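Jorkville Student Robotics Project – Workshop Notebook
Entry: November 2, 2023
Bench: Steltusis desk, right-hand side
Task set: drinks handling, can and mug

Purpose of session

The group is preparing the pouring task for the end-of-term demonstration. The rules require the arm to find an opened drinks can on an ordinary desk, take hold of it, and pour into a mug placed next to it. The previous entry closed with two matters outstanding: the approach height above the can, and the unreliable outline of clear glass in the wrist view. Both were taken up in this session. Pouring itself was left for a later date, and the grip force table from June remains in use without change.

Set-up

The arm was started from the standard rest position and driven by the leader handle, with recording on throughout. Approach speed was held at 40 millimetres per second for all runs. The Radonjić fingers were fitted, with the newer rubber pads. The wrist camera was left on fixed exposure. Automatic exposure had been tried on the same bench and was abandoned, as the white table caused the brightness to shift during the descent and the recordings could not be compared.

Recording was carried out under the Pedex naming scheme. Students are reminded that the run number is entered before the arm is moved. Two recordings from the last session had to be discarded for lack of one.

Observations

The descent was stopped at several heights and the view checked at each. At the greater heights the can and the mug were both whole in the picture and the detector separated them without difficulty. Closer in, the can takes up the lower part of the view and the mug is left partly behind it. The lid remains usable as a target because the rim is bright and the opening is very dark. The glass is another matter. Its rim and handle give only a thin outline against the table, and the detector lost the handle in most of the low runs.
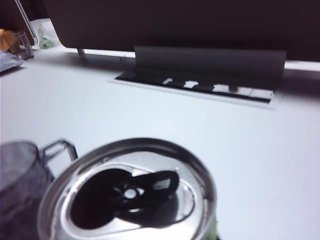
Run 163, wrist camera, low approach. Can lid at bottom centre, glass mug and handle to the left.

Run 163 was selected for labelling. It shows the raised tab and the opening together, and the detector has been treating the two as a single dark shape. The labelling guide at present asks for the opening alone. It is proposed that the tab be given its own label, as the direction of the opening must be known before the wrist is turned to pour.

A second point concerns the desk. The cable slot in the tabletop has small white pieces in it which stand out sharply against the dark channel. In three runs the detector marked one of them as a possible target. The simplest remedy is to limit the search area to the front part of the table, and this was entered in the settings file before the final runs. No false marks were recorded afterwards, though the number of runs was small and the matter should stay open.

Softness in the close view was also discussed. The can is slightly blurred at this distance – the lens was focused for the middle of the table. Refocusing would improve the lid but would make the earlier recordings a poor match. The lens has been left as it is.

Data

Recordings in the set to date: 696
Set aside for checking the detector: 70
Label version: unchanged pending decision on the tab

Actions

Add the tab label to a copy of the guide and relabel the checking set first.
Repeat the low approach with the mug moved to the right of the can.
Record the mug alone, handle towards the arm and handle away.
Check the rubber pads for wear before any grip on a full can.
Copy the search area limits to the second bench computer, which still holds the old settings file.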